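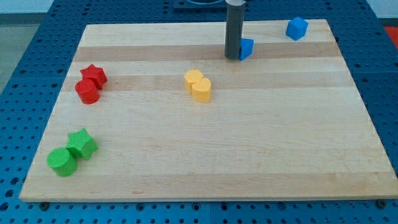

Udirau sells a tabletop kit for people who want a robot arm to push things around and don't want to spend a year building the setup. I'd been curious about it since April, so I called up the person who runs the product side and we ended up talking for most of an afternoon. The kit is one maple board, a set of plastic blocks in four colors and a plain rod for the end of the arm. That's the whole thing! My first question was about the shapes, because a red star pressed up against a red cylinder isn't an obvious place to begin.

"The star is the troublemaker," I was told. "You push a cylinder and it slides off sideways. You push a star and it catches on a point and turns. Put them next to each other and you find out very fast how good your control is."

I asked why a rod, when most kits I've looked at ship with fingers of some kind. "Fingers break. Fingers need calibrating. We had a two-finger version with the Furnent controller and support calls went through the roof – 17 of them in the first month, and we're a small office." The rod has no moving parts, so the calls are mostly about software now. (Setup took me 15 minutes, plus a second cup of coffee while the Ertürk driver installed.)

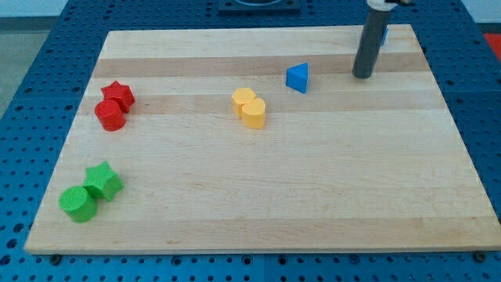

The rod near the far side of the board, with the yellow hexagon and heart in the middle.

The price is where I pushed back a little. It's $2,000 without the arm, and that's a lot for wood and plastic, even nice wood. "You're paying for the software," came the answer. "There are 5 practice tasks in there, from nudging one block up to sorting by color, and we keep adding to them." Fair enough, though I'd love to see a cheaper version for schools. They're thinking about it, I hear, under the name Grorno, with a smaller board and fewer tasks.

I also wanted to know what buyers complain about. The answer came right away: corners. "If a block gets too close to the edge, you have to go in from a bad angle. People hate it. We could add a rim, and then it would be too easy."

I had the same gripe myself, so we laughed about that and moved on to shipping times, which are running a bit slow at the moment.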